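Folding Jeans on a Summer Mat

Home and Habits, Dec 4, 2025

My grandmother folded everything on her knees. I moved to Skuldale four years ago, into two rooms above a shop, and for the first winter I did not fold at all. Clean clothes went from the line to a chair and from the chair back to my body. The chair had a bad time of it.

What changed my habit was a straw mat. In the warm countries such mats are put over the bed in summer, because a cotton sheet is too hot for sleeping. I bought mine in June from Selvanayagam, the household shop near the bus station, and when the cold weather came I did not want to roll it up. It is flat, it is firm, and trousers lie on it as they would on a table. A soft blanket moves together with the cloth. A mat stays where it is.

Jeans are the best thing to begin with. A shirt has a collar and buttons, and it asks for patience, but denim is heavy and keeps the shape you give to it. Take an old pair first, a pale one, with the knees already gone.
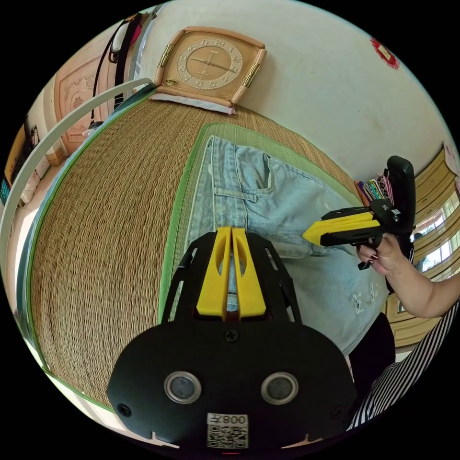

Faded jeans laid flat on a woven mat with a green border.

The border of the mat is more useful than I expected. It gives a straight line, and I put the waistband parallel with it before I do anything else. If the waist is crooked at the start, the whole fold will be crooked, and you will notice it only at the end, when you are already tired of the jeans.

Then I empty the pockets. I have washed bus tickets, a key and one time a whole packet of Pokico mints, which made the cloth smell nice for a month but left something sticky in the seam. After the pockets I close the button and the zip, and I pass my palm from the waist down to the hem, slowly, one leg and then the other. You can take away most creases by hand if the cloth is not completely dry. I own an iron. It lives on top of the wardrobe.

The legs come next. Many people hold the jeans in the air and shake them until the legs meet, and for a tall person with long arms this is perhaps fine. I leave them lying down. One leg stays in its place and the other is carried over it, with the inside seams together and the hems at the same level.
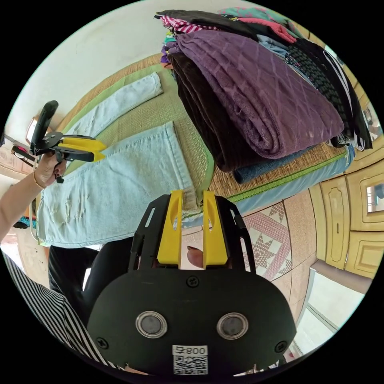 The two legs still apart on the mat, each one ending in its hem.

With ripped denim you must be a little careful. The white threads across a hole catch easily on a ring or a bracelet, and after they break the hole grows quickly. I lift from the hem, where the cloth is double, and I keep my fingers away from the weak places. When I pile the jeans, the torn side goes to the inside of the fold.

From here there are two schools. One folds in half and again in half, and makes a flat square for the shelf. The other folds in three and stands the jeans on their edge in a drawer, like books. I belong to the second school, but only since I bought a Gruller drawer divider, for the jeans used to fall down each time I took one pair out. My sister is of the first school and we do not discuss it.

A mat also needs some care. I wipe it with a cloth that is damp and well squeezed, always along the weave, and let it dry in the shade. I never put wet jeans on it — new dark denim can leave blue on the straw, and I have a mark near one corner to prove this.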